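My grandmother never priced a tomato in her life. She grew them on a slope outside Cedlow, behind a house with a leaning porch, and when the baskets were full she walked down the road and gave them away. I think of her each summer when people ask me whether a small farm ought to open its gates to visitors, because I have been for it and against it and am now, at 61 and with a bad knee, for it again.

Kulsoom Kiani and I have argued this over many cups of tea. Her place is 132 acres, mostly pasture, with an orchard along the creek that was planted before either of us was born. She opened it to the public in January, of all months, and 40 people came out in the mud to look at sheep. I told her it would ruin her. A farm is a place of work, I said, and you can't fix a fence with somebody's toddler in your toolbox.

Well, I was partly right. The fence did take longer. But the families bought eggs and wool and asked good questions, and a few have kept coming back in all kinds of weather — which is more than I can say for some of my cousins. Samina Baloch, who farms the next hill over, still thinks we are turning ourselves into a petting zoo, and I understand her. There is a kind of farm visit that is all hayrides and painted signs, where you could go home without learning that a ewe needs her feet trimmed.

What I would ask for is the plainer sort of visit. Let folks see the old barn with its patched roof. Charge a fair price, close the gate at supper, and keep the back pasture for yourself and the animals.

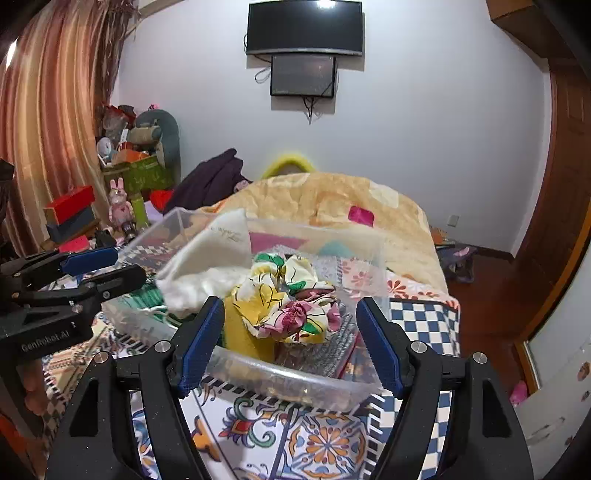
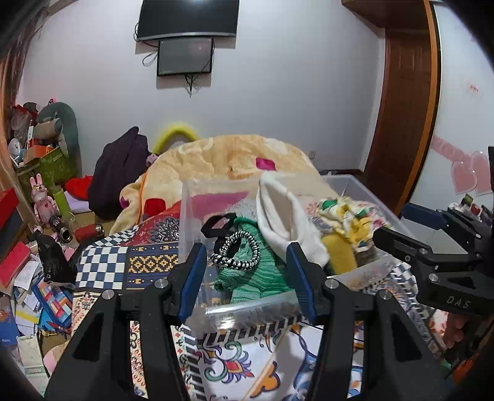 Wool is where I would start, if you have sheep and a spare corner of the barn. People will stand a long while over a thing they can touch, and they like hearing which hill it came from. You don't need fancy shelves for it, either. A clear plastic box like the one with the green knitted piece in it will do very nicely, and folks can see there's something worth reaching in for. Kulsoom sold more than 13 hats that way before the lambs came, and she is knitting again now, in July, with the fan on.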